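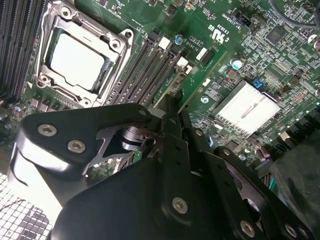

Mwende Ondieki writes that she has kept a symptom diary for two years and that her doctor has never looked past the first page. Her comment reached us after our September guide to wellness visits, and it describes a common difficulty. A diary is most useful when it can be read in a few minutes. The steps below explain how to keep one and how to prepare it for an appointment.

Before You Begin

Choose one notebook or one file and use it for every entry. Write down your current medicines, vitamins and supplements on the first page, with the dose of each. Patients of the Irndale clinic may ask for the printed diary form at the front desk.

Step 1. Select what to record

Limit the diary to the symptoms you wish to discuss, up to 2 at a time. Headache and poor sleep may be tracked together. General tiredness should be described in terms of what you could not do that day. 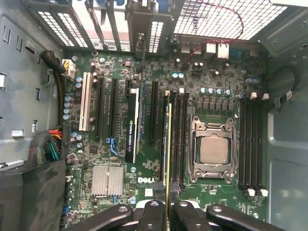 By Florence Dhillon, Patient Education
Reviewed by Keegan Vachon
Last updated: November 19, 2018

Step 2. Make each entry short

Record the time the symptom started, how long it lasted, and how strong it was on a scale from 0 to 100. Use the same scale throughout. Note meals, exercise and any medicine taken in the hours before.

Step 3. Continue for 30 days

Missed days should be left blank. Do not fill them in from memory. If a symptom is severe, sudden or new to you, call your doctor or emergency services and do not wait for the diary to be complete.

Step 4. Prepare a one-page summary

Copy the following onto a single sheet:

Number of days with symptoms
Highest and lowest scores
Anything that came before the symptom more than once
Changes in medicine, with dates
Your main question for the doctor

Bring the full diary as well, in case details are needed.

Step 5. At the appointment

Hand over the summary at the start of the visit. Ask whether you should continue the diary, and for how long. Do not stop or change a prescribed medicine on the basis of your own entries.

Related pages: Preparing for a Blood Test; Talking With Your Pharmacist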